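Notebook – cloth snagging on the finger pad, hand-held gripper no. 2
Apr 7, 2022
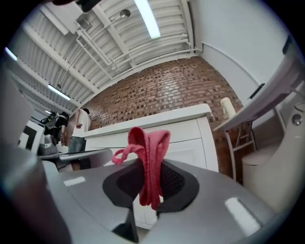 Nhàn reckons the mesh should come off both pads before anyone does another run, and that we should have stopped at the first snag and not the fourth. Fair on the second point. On the first I'd like to know what the mesh is doing before we throw it away, so this entry is mostly that.

What happened. Cloth folding set, target 100 grasps with the pink-red cloth. Release failed on grasps 12, 31, 44 and 60. Each time the fingers opened to full width on the readout and the cloth stayed on one pad. On 12 and 31 a shake got it off. On 44 I had to pull it. On 60 a strip had worked its way round the pad and down towards the stem, and when I squeezed the trigger again the linkage stalled with the cloth in the way. Stopped there. The remaining forty grasps are not done and should not be filled in from another day.

The log is no help as it stands. It marks a release as good when the opening passes the threshold, so all four failures are down as successes. I have corrected them by hand in the sheet and put my initials next to them. Anything in the June set from last year was scored the same way, which means 931 grasps with a success column I don't trust any more. Somebody needs to go back through the video for the fabric ones at least. I make that 271 clips. Will ask Kiều's team if they have already flagged any, they use the same script.

Checks this afternoon:

Trigger and return spring – fine. Opens fully and comes back with nothing in the jaws, did it twenty times.

Linkage – a bit of pink fluff at the lower pin, picked out with tweezers. No play that wasn't there before. Stall on 60 was the cloth and nothing else as far as I can tell.

Pads – ran a fingernail over the inner mesh on both. The left one is smooth. The right one has a raised thread near the top where it flares out, and it catches wool straight away. Cotton less so. Tried a tea towel and a sock, ten goes each: tea towel no catches, sock three.

Then swapped the pads side for side. The catching went with the pad. So it is that pad, and the housing and the cloth are both off the hook, although a fuzzy cloth obviously makes it worse.

Where the raised thread came from I can't say. These pads are the Juvell ones, fitted when the Cleder set wore through, and I have no note of anyone checking the edges when they went on. My fault, I fitted them.

Safety side. On 44 and again on 60 I was pulling at the cloth with my left hand while my right was still on the trigger. The pads are soft but the stem and linkage are not, and there is a pinch point where the stem goes into the housing. Nothing happened to my fingers. It's the same thing we told the Unier visitors not to do. From now on: hand off the trigger, catch on, then clear the cloth. If it needs more than a light tug, stop the run and write it down.

Nhàn read this over and still wants the mesh gone. Bare pads let the cloth slide when I tried them on a plain fold, two drops in five, so I don't think that is the answer for this task. Agreed to settle it with a proper comparison: good mesh pad, bare pad, and the bad pad with the thread trimmed and the edge sealed. Same cloth, 60 grasps each, releases scored by eye.

To do
– bag and label the bad pad, it is in the top drawer for now
– order a spare pair
– change the release check in the script so it doesn't go on opening width alone
– add "run a nail over the pads" to the start-of-day list
– redo this set from grasp 1

Gripper no. 2 is tagged out until the spares are on. Use no. 1 and check its pads first.

3 comments · 0 shares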